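Plollorance Home Water Hub
Set-Up Guide for Riltbridge Residents
Section 4: Connecting the hub to your meter
Revised October 2023

This section covers the household side of the Riltbridge smart metering network. The meter itself was fitted and sealed by the utility, and you should not need to open the meter box for anything below except the serial number. If your home is in the Hernberg district, read section 5 first and then come back to this page, as the radio settings there are different.

Before you start

Have the following ready:

The hub and its power adapter
The activation letter from the utility
A phone or tablet with the Plollorance app installed
The serial number printed on the meter lid

Unpack the hub on a flat, dry surface and peel the film off the front panel. Leave the film on the back until you have chosen a place for the hub – the adhesive pad is underneath it and will not stick well a second time. 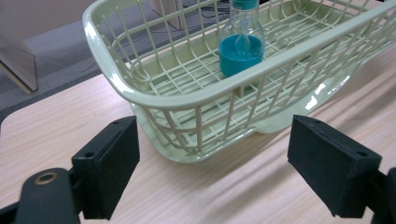 Figure 4.1: Dish-drying basket on a tabletop

Choosing a place for the hub

The hub talks to the meter by low-power radio. Thick walls, metal doors and large appliances weaken the signal. Keep the hub within 30 meters of the meter and at least waist height off the floor.

1. Stand where you would like the hub to go and plug it in. The light on top turns amber.
2. Wait for the light to start blinking slowly. This can take a few minutes the first time.
3. Press the side button once. The hub measures the signal and shows the result as a color: green is good, yellow is usable, red means move it.
4. If the light is red, try the other side of the room before trying another room.

Note: The hub does not use your home internet. It sends readings through the city's own relay network, so changing your router or your provider has no effect on it.

Caution: Do not use an extension cord outdoors to reach a better spot. The hub and its adapter are for indoor use only.
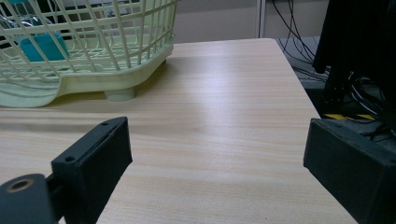 Once you have a green or yellow light, leave the hub plugged in and go on to pairing. There is no need to fix it to the wall yet. If pairing fails you may want to move it again.

Pairing with the meter

5. Open the app and choose Add a hub.
6. Enter the activation code from your letter. The code is case-sensitive and has no spaces.
7. Enter the meter serial number. Leave off the letters at the front.
8. Hold the side button until the light turns blue, then let go.
9. Tap Pair in the app and keep the phone in the same room as the hub.

Pairing normally takes some 65 seconds. During this time the app shows a bar that may stop and start. Do not close the app or press the button again. When pairing is complete, the light turns solid green and the current reading appears on the Home screen.

If the app shows error 126, the serial number does not match the one on your account. Check the number on the lid against the one in your letter. If they differ, call the utility and do not try again until the account has been corrected. 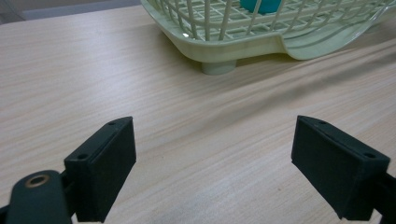
A comment on the Riltbridge help page says the pairing screen stayed on "Searching" through several tries, and that it only worked after Bluetooth was turned off and on again on the phone. Try this before you reset the hub. A full reset clears the activation code, and you will have to ask for a new one.

Checking the first reading

10. Write down the number on the meter dial.
11. Compare it with the number on the Home screen. The last digit may differ if water is running.
12. Tap Confirm if they match, or Report if they do not.
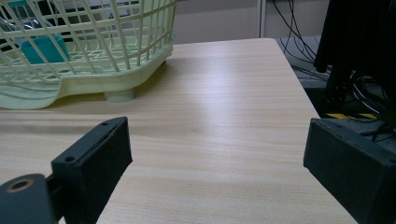
Instead of typing the codes, you can scan the square label on the back of the hub with the app. Hold the phone level and fill the guide box with the label. Overhead light is the usual cause of a failed scan. On a smooth, pale tabletop like the one in the photo, the middle can look nearly white with glare, so move the hub toward a part of the table where the surface keeps its tan color, or tilt it until the label reads clearly. If the scan still fails, go back to step 6 and enter the codes by hand.

Leak alerts

Leak alerts are off when the hub is new. To turn them on, open Settings, choose Alerts and select Continuous flow. The hub then sends a message when water has been running without a break for longer than the time you set.

Note: Homes with garden irrigation on the Alemayehu timer should set the alert time longer than the longest watering program.

Fixing the hub in place

13. Unplug the hub.
14. Wipe the wall with a dry cloth and peel off the back film.
15. Press the hub firmly to the wall, then plug it in again. It reconnects without pairing.

If the light stays amber overnight, open Help in the app and send report 989 to the utility. Leave the hub plugged in while you wait for a reply.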